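December 14, 2025

Sunday, and I still went in, because So-yul Jeon had the rig to herself and wanted company. We're teaching the Drostar arm to sort tableware for Gotis - spoons on the black tray, chopsticks in the pink one. Lovely quiet job, I thought. Ha!

On run 31 the grip force just went. The screen said 6 newtons, then 70, then 6 again, and the arm stopped dead and wouldn't take a command. I hit the red button so hard I hurt my thumb. 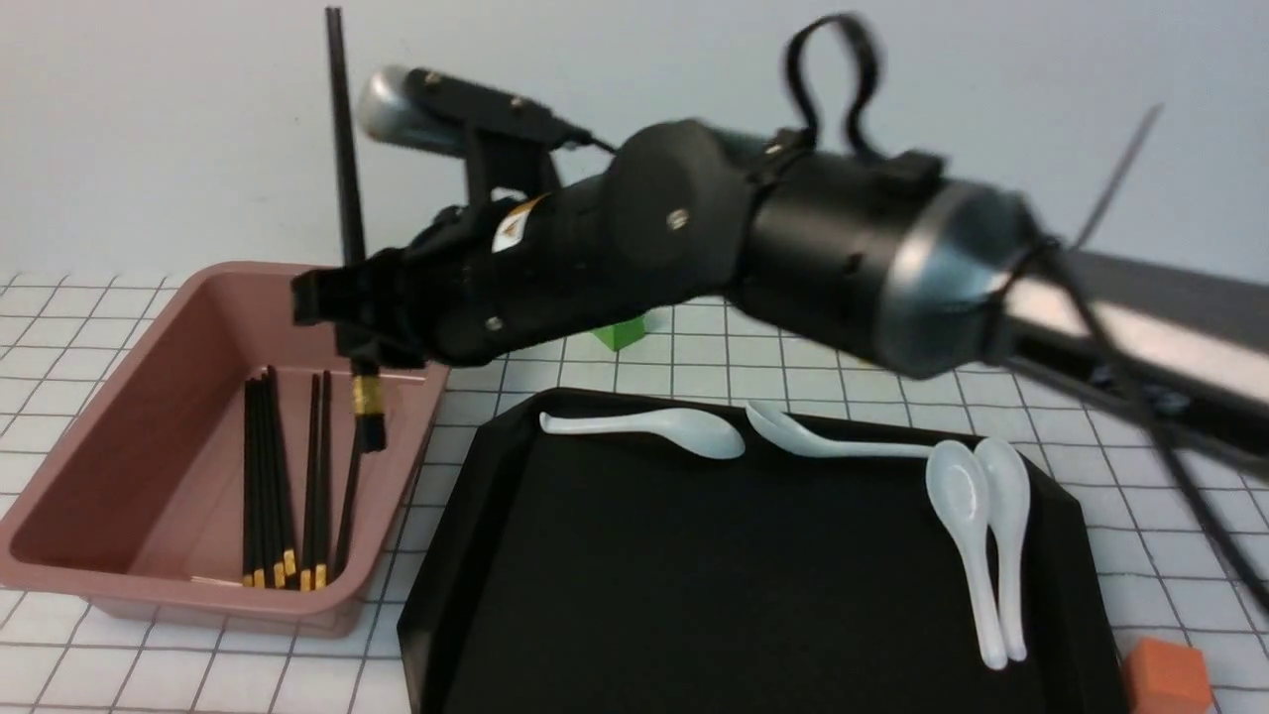
Why did the arm lock up?
The force sensor was sending rubbish readings, so the safety stop kicked in and held everything where it was.

We rang Capucine Barbier at Drosgate, who had us read the fault log out loud to her (29 lines of it, same code all the way down). She reckons it's a connector working loose, same as the one in May. I'd have bet on the software, so that's a coffee I owe So-yul.

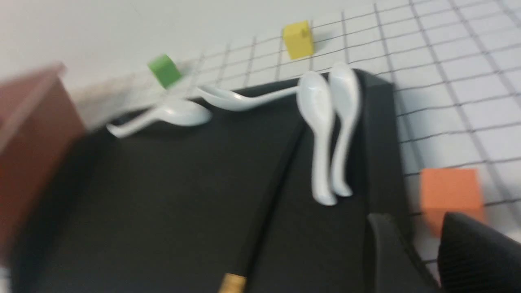
Wrist camera, spoons and gripper fingers

New connector's coming by post. Until then it's slow speed only and hands well off the table while the power's on - my rule, and So-yul has written it on the door.

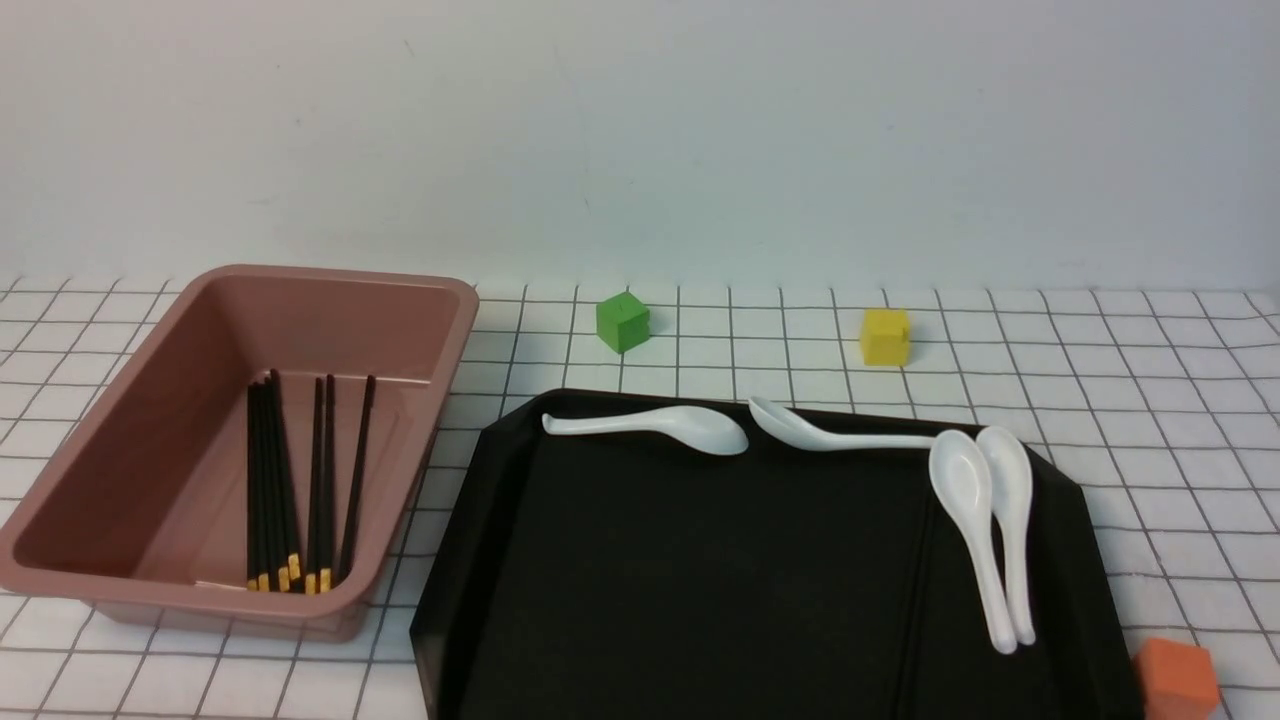
Seven chopsticks, four spoons

Home by six, beans on toast, thumb still sore.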